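Bring Back the Button

Posted 10th June

So we got a new stove. The old one came with the house and had four burner knobs and one oven knob, and the numbers had worn off so long ago that I cooked by the angle of the thing. Pasta was pointing at the fridge. Rice was pointing at my left foot. Then in November the oven door stopped closing all the way, and after a winter of holding it shut with a chair we gave in and bought a Voltell, with a glass top and not a single knob anywhere on it.

It's a beautiful stove! I want to be fair about that. It boils water faster than I can find the lid, and I can clean it with one swipe of a cloth. But the controls are little gray marks under the glass, and you have to touch them with a dry finger, and I am a person who cooks with wet hands. I don't know anybody who cooks with dry hands. If the soup boils over onto the controls (guess when you need the controls most) the whole panel beeps at me and shuts itself off, and then I'm mopping with one hand and poking at the glass with the other and saying things my mother wouldn't like.

My friend Rukhsana Farooqui came to dinner the week after it was delivered and watched me do this for a while. She's got a stove from before I was born, I think, avocado green, and she just said "mine goes click" and went back to her drink.

Mine goes click! I've been thinking about that for weeks. It's the whole thing, really. When a button clicks, your finger knows the job is done and the rest of you can go on with your life. With a touch panel I press, then I look, then I press again in case it didn't hear me, and now I've turned it on and off. My mother's dishwasher had a row of big piano-key buttons, and if you pushed one in the others popped out. I used to do it for fun. I don't think she ever found out why it was always on Pots and Pans.

I got into a big back-and-forth over it with Marek Machala, who lives two doors down and likes anything with a screen on it. He says I'm just old. He says buttons collect crumbs and break, and that a touch panel has nothing to wear out. Well, OK, the crumbs part is true, I've taken a toothpick to a microwave before. But the buttons on my dad's stereo still work and it's older than Marek's marriage. And when one of them did get sticky, Dad took the front off, cleaned it with something smelly, and put it back. You try that with glass.

The best ones of all are the kind you find on machines in a shop or a factory, big round caps in bright colors that you could hit with your elbow if you had to. I would put those on every single thing I own.

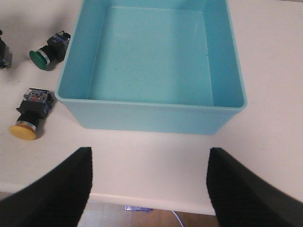
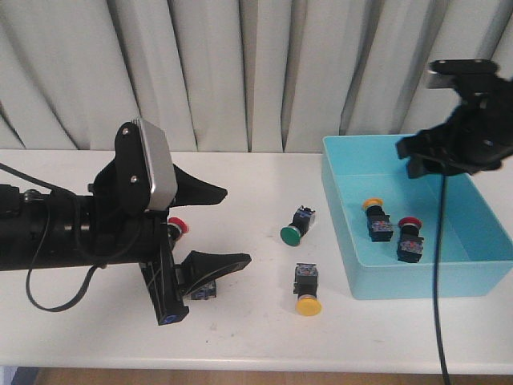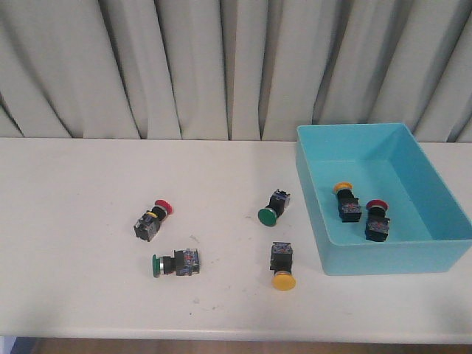 Push buttons, the chunky industrial kind, on and around a white table. 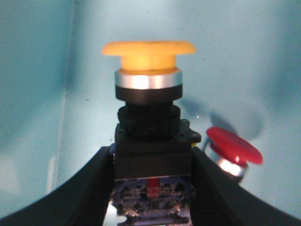

A yellow mushroom head with a chrome ring under it.

Anyway, the car. We also have a newish car, a Skulteo, and for that one I can only blame myself, as I was the one who liked the color. In the old car I could turn up the heat without taking my eyes off the road. Second knob, turn right, done. In this one the heat lives inside the screen. You tap the little fan, and a page slides up, and on that page there's a slider, and you try to hit a slider with your fingertip while driving over the railroad tracks in Dolan. I went from comfortable to tropical in one bump.

The wipers are on a stalk, thank goodness. So is the turn signal. Somebody at the car company must have put their foot down over those, and I'd like to buy that person lunch.

I did try the voice thing. You're supposed to be able to say "I'm cold" and it fixes it. I said "I'm cold" and it offered to call Colin. I don't have a Colin! I had a plumber called Colin, once, years ago, and I guess he's still in my phone.

I took a totally unscientific survey at my sister's birthday party (there were 36 of us packed into her back yard, so a pretty good crowd) and asked people what button they missed most. The answers were so good. My nephew said the slide-out keyboard on his first phone. My aunt said the light switch in her old hallway, one of those fat round ones with a metal toggle that made a snap you could hear upstairs. Two people said the volume wheel on a radio, and they didn't even know each other. My brother-in-law said the eject button on a tape deck, and then did the noise, and then everybody over a certain age was doing the noise.

So what have I done about it? A bit. I bought an Atach kitchen timer, with a dial you twist, and it ticks, and when it's done it rings an actual bell. It cost me 15 dollars and I love it more than the stove. I twist it for everything now. Eggs, naps, how long I'm willing to stay on hold. I also looked into swapping the Voltell for one with knobs, and the one I want runs about 800 more than we paid, so that conversation lasted as long as it took my husband to put his glasses on and read the price.

For the car I've found that if you hold down one of the buttons on the steering wheel it'll go straight to the heat page. It's somewhere in the manual, page 2 of a chapter I would never have opened if I hadn't been stuck waiting at the dentist. It still isn't a knob. But it saves me a tap or so, and I've stopped roasting everybody on the way to school.

Rukhsana has promised that if she ever redoes her kitchen I get the green stove. I measured the gap, just in case, and it would stick out past the counter by the width of my hand. I could live with that. If you've got a button you miss, leave it in the comments, and please spell out the noise it made.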